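Household chore robots

Household chore robots are machines built to do everyday work in homes, such as clearing tables, sorting small items and putting things away. The same arms are often tried on shop floors, where the work is similar but the layout changes less from day to day. As of the last revision of this article, no general-purpose model does a full round of chores without help.

412 shares — 17 comments

Single-task machines came first. Floor cleaners and lawn mowers sell well, as they need only to move over a surface and avoid bumping into things. Picking up objects is harder. A robot must find each item, choose where to hold it and close its gripper with the right force. The Favano project treats table clearing as its basic test, using two arms and a mix of things with little in common: a bottle on its side, a hand tool, a small figurine. Much of this practice is done in simulation, where a room can be reset at once.
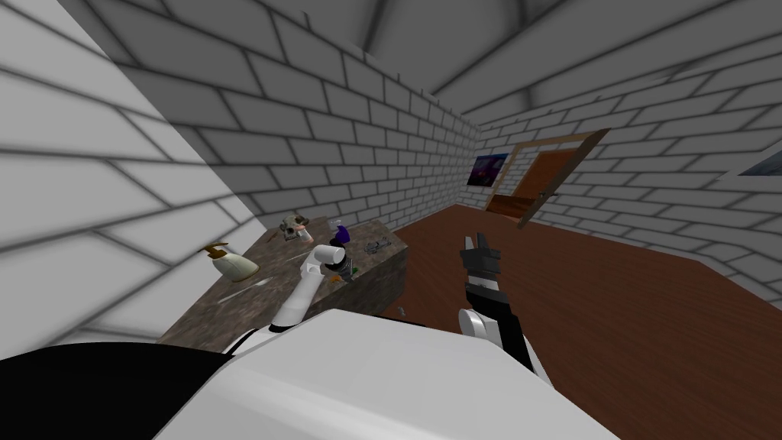

Can a robot clear a table as well as a person can?
Only in limited cases, and it usually takes much longer. Robots do best when the objects are rigid, well spaced and close to ones used in training.

The Brunano trials, which ended in October, ran 1,155 attempts at tidying tasks, of which 1,000 were in simulation and the rest on real tables. Thin, flat items caused the most failures, followed by round ones that rolled when touched. Results on real tables were poorer than those in simulation — a common finding, as friction and weight are hard to copy exactly.

Shop-floor use is further along. The firm Tarar sells a two-armed station for packing and sorting parts, with a worker on hand to deal with jams. Its rival Rokum rents out a similar unit by the shift. Neither company offers a home version.

Related articles
Robot gripper
Simulation training
Brunano trials
Floor-cleaning robot
Tarar (company)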